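March 4, 2026

The annual review of personal care supplies at Clondholm was resumed this morning. Hye-jin Ki had asked that the work be completed before the new shelving from Merken is delivered, and the large white table was accordingly given over to it. The plant was left in its place. The inventory opened in January lists 1,101 articles for the whole residence, and the toiletries form a small but untidy part of that number.

It was agreed that bottles and jars with pump heads should be kept upright, as was done last year, and that tubes may be stored in either position. The tube marked REVITALIFT has been entered under face care.
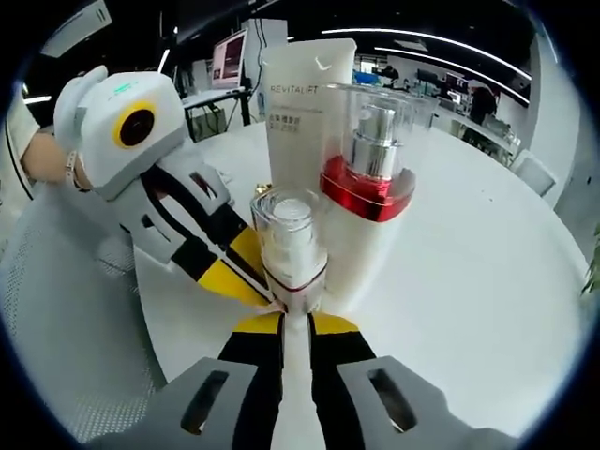 Mpho Mokoena raised the matter of labels in more than one language. The register has until now recorded the English name only, and this has caused duplicate entries on 3 occasions. I have directed that the name be copied as printed wherever a member of staff is able to read it – otherwise a short note of the size and color of the container will be sufficient.

The revised limit of 6 articles per guest drawer was also discussed. Mpho considers it too low. I am inclined to leave it in force until the Mathebula wing has reopened.

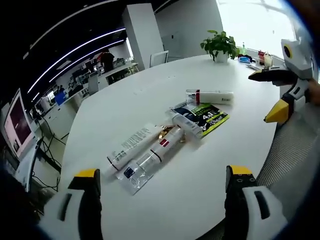

Flat packets remain a difficulty. They slide beneath the bottles and are overlooked at the count, and the packet marked 4in1 had no entry at all under its present heading. A separate tray will be requested from Drastitov, together with 500 adhesive labels of the plain kind. Hye-jin Ki will sign the order tomorrow. The linen register has not yet been begun.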